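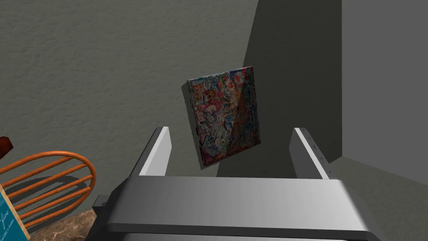 Lleucu wants to know why her ears pop on the way up to Jedmont, and whether they could pop right off. They can't, Lleucu! But your question is a great one, and the answer has to do with something very big that you've been carrying on your head all your life.

It's air!

Air feels like nothing, but it has weight. There are miles and miles of it stacked above you, and the air at the top squashes the air at the bottom. That squashing is called air pressure. Down by the sea you have the whole stack on top of you. Climb a mountain and part of the stack is below your feet, so the pressure drops.

Now for your ears. Deep inside each one is a thin piece of skin called the eardrum, stretched tight like the top of a drum. There is air on the outside of it and air on the inside too, in a little space called the middle ear. When both sides push the same amount, the eardrum is happy and you hear just fine.

Going up a mountain road, the outside air starts pushing less. The air inside is still pushing as hard as it did at the bottom, so your eardrum bulges out a tiny bit. Everything sounds muffled, as if you had a pillow over your head. Then — pop! A narrow tube that runs from your middle ear to the back of your throat opens up, some air slips out, and the two sides match again.

The tube has a wonderful name: the Eustachian tube (say it "you-STAY-shun"). Swallowing opens it. So does a big, silly yawn.

TRY IT YOURSELF
Take an empty plastic water bottle with you on your next mountain drive. Open it at the very top, then screw the cap on tight. Check it again at the bottom. The sides will be pushed in! Thicker air has been squeezing it all the way down.

Guðlaug Hjaltadóttir's class tried this on the Flirnonness road in February, going down 568 meters, and their bottle crackled so loudly that everyone on the bus heard it.

WORDS TO KNOW
Air pressure: the push of air on everything it touches
Eardrum: the thin skin that shakes when sound reaches it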